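Häufige Fragen zur Greiferzelle: Einrichten, Pflege, Reparatur

Oktober 2025
Von der Redaktion Werkstattnotizen, Drusico

Muss der Greifer wirklich jede Woche neu referenziert werden?

Laut Handbuch ja. Wir haben es im März eine Zeit lang so gemacht und danach nur noch nach einem Fingerwechsel oder einem Anstoß. Einen Unterschied in der Wiederholgenauigkeit konnten wir nicht feststellen. Wer nach Vorschrift arbeitet, macht nichts falsch, verliert aber jedes Mal eine halbe Stunde. Bei Drulisia, dem Lieferanten der Steuerung, hat man uns auf Nachfrage das Handbuch noch einmal geschickt. Eine Begründung für das Intervall steht auch in der neuen Fassung nicht.

Wie stelle ich die Finger parallel?

Zelle in Wartungsbetrieb, Greifer auf halbe Öffnung fahren, Schrauben an beiden Fingerfüßen lösen, aber nicht herausdrehen. Endmaß einlegen, mit geringer Kraft schließen, über Kreuz anziehen. Danach öffnen und das Endmaß an der Spitze und am Fuß noch einmal prüfen. Der automatische Abgleich im Menü ersetzt das nicht. Er misst den Motorstrom beim Schließen und meldet auch dann "OK", wenn die Spitzen schief stehen. Wir hatten das zweimal.

Wozu die Kamera am Handgelenk, wenn die Zelle schon von außen überwacht wird?

Die Frage haben wir uns auch gestellt. Für die Teileerkennung, mit der sie beworben wird, nutzen wir sie kaum. Brauchbar ist sie bei der Kontrolle der Finger: Hand nach oben drehen, Bild ansehen, mit dem Referenzbild vergleichen. Gegen die helle Decke heben sich die dunklen Finger deutlich ab, und der Spalt zwischen den Spitzen lässt sich gut beurteilen. Was dahinter hängt, darf unscharf sein.
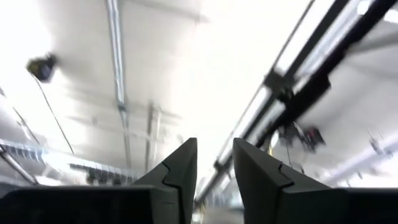
Ist das Bild nicht viel zu hell?

Für die Decke schon, für die Kontur der Finger reicht es. Die Belichtungsautomatik regelt bei dieser Stellung unserer Meinung nach schlecht, und der Modus "Adaptiv" aus dem letzten Update hat daran nichts geändert. Wir stellen fest ein und speichern den Wert als Rezept 1404. Für Oberflächenfehler an den Fingern taugt eine solche Aufnahme nicht. Kratzer und Abrieb prüft man mit Handlampe und Fingernagel, bei gesperrtem Antrieb.

Welche Teile muss man auf Lager haben?

Der Vertrieb empfiehlt ein Paket mit 35 Positionen. Davon haben wir bisher vier gebraucht: ein Paar Finger, den Schraubensatz dazu, das kurze Kabel zur Kamera und eine Dichtung. Der Rest liegt im Schrank. Wer neu anfängt, sollte sich das Paket aufschlüsseln lassen und einzeln bestellen -- das geht, steht nur nicht auf der Preisliste.

Was bedeutet die Meldung 1529?

Offiziell "Greiferposition unplausibel". Bei uns war es meistens der Stecker am Handgelenk. Vorgehen:

1. Zelle abschalten und gegen Wiedereinschalten sichern.
2. Stecker ziehen, Kontakte ansehen, wieder stecken, Verriegelung von Hand prüfen.
3. Kabel in der Schlaufe auf Knickstellen abtasten.
4. Einschalten, referenzieren, Greifer zehnmal ohne Teil öffnen und schließen.

Kommt die Meldung wieder, das Kabel tauschen. Die Hotline rät an dieser Stelle gern zum Tausch der ganzen Greifereinheit. Davon würden wir die Finger lassen, bis ein neues Kabel probiert wurde. Mit 1632 wird sie oft verwechselt, die gehört zur Kamera und hält die Zelle nicht an.

Lohnt sich der Wartungsvertrag?

Kommt darauf an, wie weit man vom nächsten Techniker entfernt ist. Am Standort Lornthorpe läuft die Zelle mit Vertrag, bei uns ohne. Die Stillstände unterscheiden sich nach unseren Aufzeichnungen nicht nennenswert, wobei zwei Zellen keine Statistik sind. Im Vertrag nicht enthalten sind Finger und Kabel, also genau die Teile, die kaputtgehen.

Kann ich Finger von Ajayi verwenden?

Mechanisch passen sie. Das Gewicht muss in der Steuerung neu eingetragen werden, sonst stimmt die Kraftregelung nicht. Auch das Referenzbild der Handkamera muss neu angelegt werden. Ob sie länger halten, wie im Prospekt behauptet, wissen wir noch nicht.

Wie oft schmieren?

Die Führung bekommt Fett, wenn die alte Schicht dunkel ist, und zwar wenig davon. Überschuss wandert an die Finger und von dort auf die Teile. Die Spindel ist gekapselt und wird nicht geöffnet, auch wenn sie Geräusche macht.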